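November, home demos, second house

Started at 9:40 with Songül on the gripper and me keeping the log. Task for the morning: pick up a light open box by its front wall, carry it, set it down, let go. Same instructions as at the Carnville house, so the two sets can be merged later.

First 18 takes thrown out. The wrist was turning too fast on the lift and tracking dropped each time. Songül slowed down and started holding still for a beat before closing the fingers. After that the tracker stayed locked for most takes.

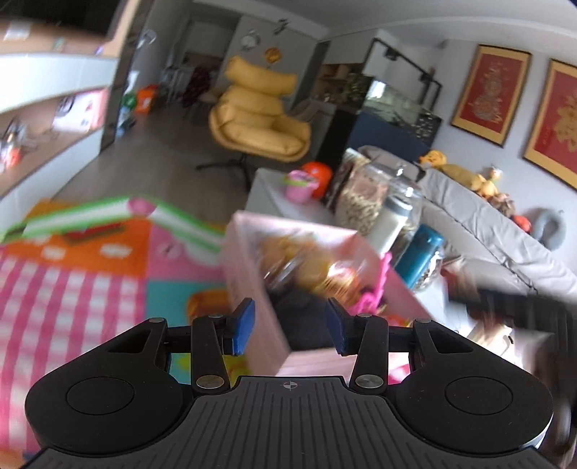

Kept 124 by lunch. Selim took over in the afternoon. He grips lower than Songül and comes in at a steeper angle, and I left that alone. Nataša wants the spread between operators in the data and will sort it by person when she trains.

Problems:
- Blur on fast swings. Exposure is still on auto. Fix it before the next session and write the value on the case.
- Full boxes tip when held by one wall. Log tipped takes as their own class, don't delete them.
- Left pivot screw needed a quarter turn after lunch. Check both sides every hour.
- Card two filled up during a take. That take is lost.

Running total across both houses is 412 kept. Ayten has the upload script on the Nodik machine and will run it tonight.

Next: same box, different rooms, then start on the drawer task. Ask Eluned whether she still wants the release recorded as a separate clip. If so, we need to re-cut everything from Carnville.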